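4. Setting up your payment card

Okay, so your letter came and you're in the program – congratulations! I'm Teun Prins, I run the card desk at Borovach Housing Support, and I've put these steps in the order I'd do them myself.

1. Find the 16-digit number on the front of your Neltuter card.
2. Call the number on the back and pick option 2, "new card."
3. Enter the last four digits of your case number when it asks for an ID. (If you came in through the Engelbrecht shelter, use your intake number instead.)
4. Choose a PIN. Please don't use your birthday! 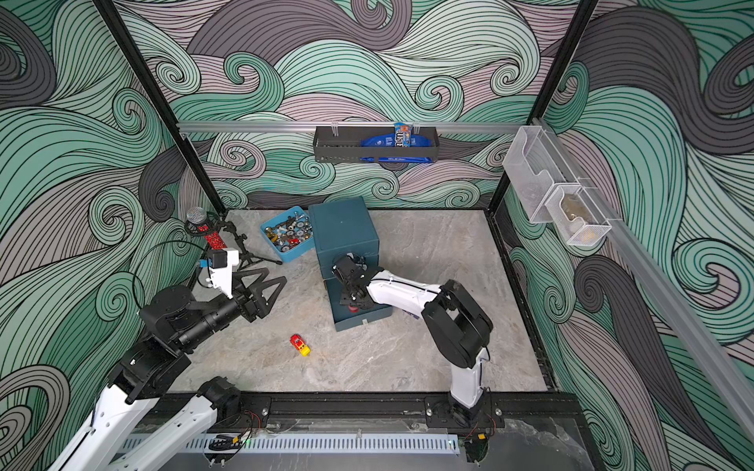 5. Stay on the line until you hear your balance. Your first deposit should read $1000. If it reads $609, you joined mid-month and got a part payment – the full amount starts with the next one.

Note: Deposits land on the first of the month. I can't make one come early, and I get asked a lot, so I'm putting it in writing.

Caution: The ATM at the Cemlow grocery charges a fee every time. Ask for cash back at the register and you'll skip it.

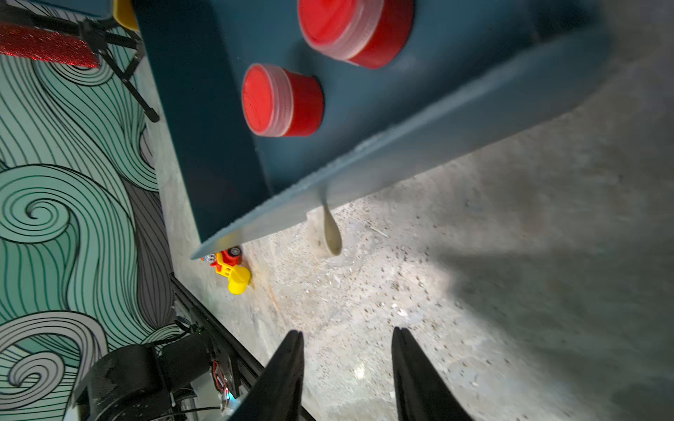
6. Sign the back of the card and keep your letter somewhere separate from it.
7. Text the word START to 2825 if you'd like a message whenever money goes in or out. You can stop it any time with STOP.

Lost your card? Text LOST to 3274 first, then come see me. I can usually hand you a replacement the same day, and your money moves over to the new one with the same PIN.

Updated August 2018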